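Raser shallow plate, pale blue, set of 2
Three stars, one of them for the color

I bought these after Yuzuki Hamada served me olives off one and I said something nice about it, which is how most of my spending happens. Mine have lived on the work table since March and have yet to meet an olive.

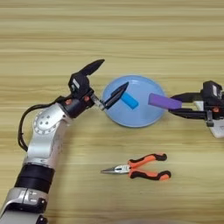
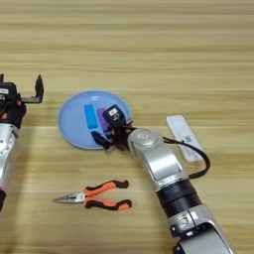
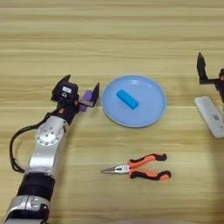
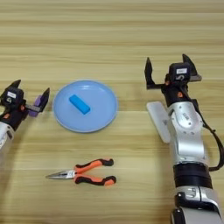 The listing calls the Raser a dinner plate, and whoever wrote it eats very tidy dinners. I tried soup once. The rim is raised the way a curb is raised, enough to be noticed and easily overrun, and I carried that bowl-that-wasn't to the sofa at the speed of a royal procession. For small parts, though, it's lovely. Blocks like the blue and purple ones sit on the flat middle with room to spare, and you can pick either up without digging, something I could never say for the Buswood tray it replaced. That one had walls. Things went into the Buswood and had to be tipped out again, usually onto the floor.

The color does more work than I expected. On a striped, honey-colored tabletop every screw and washer I own used to vanish into the grain, and I'd find them later with my elbow. Against pastel blue they show up fine. Anything blue is a slightly different story: the blue block is a good deal brighter than the plate, so I can spot it, but I once lost a pale blue bead on there for most of an evening while looking straight at it.

Long tools are out. My needle-nose pliers live on the wood below the plate, orange handles and all, and when I tried parking a pair across the rim they slid off with a clang that brought Keerthana Poojary in from the next room to ask who had fallen.

Complaints: the shine picks up every fingerprint, and the two plates stick together when stacked damp. The Kariuki version costs more and is the same plate in gray, as far as I can tell. The Elldale one is deeper and would have handled the soup.

I'd buy the Raser again for the bench. For dinner, get the Elldale and keep your sofa.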